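Home Browse topics Laundry & Clothes Ask Log in

Black clothes going grey in the wash

Posted by rathjen_lane, May 2025

I have several black tops and a pair of black trousers that have gone a dull charcoal after a few months. I wash at 40 with a powder called Brirkano and spin at 1000. We have hard water. Is it the powder, the water or the spin? I don't want to dye them if I can avoid it.

543 views Share (3)

Fellutent
Most likely the powder. Many powders contain bleach and brighteners, and in hard water some of it stays in the cloth as a pale film. Change to a liquid made for dark colours and drop to 30. Turn everything inside out and don't cram the drum. Your spin speed is fine.

Before you give up on the trousers, run them through once with no detergent at all. If the water goes cloudy, you have build-up — do it again until it stays clear. I did this in April with two jumpers and one came back nearly black. The other was worn at the elbows and no rinse will mend that. 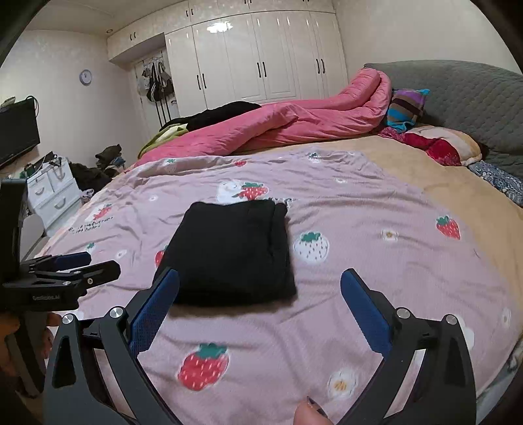
Drying matters as well. Keep them off the line in full sun, and fold them away once they are fully dry. Black cotton left on a bright windowsill will fade along the creases.

17 people found this useful

oddsocks173
just dye it, one packet does a pair of trousers

Flosedar
Agree with the liquid. Check the label first though, some blacks are only meant for a cool hand wash.

Contact us | Terms | © Help site members | Back to top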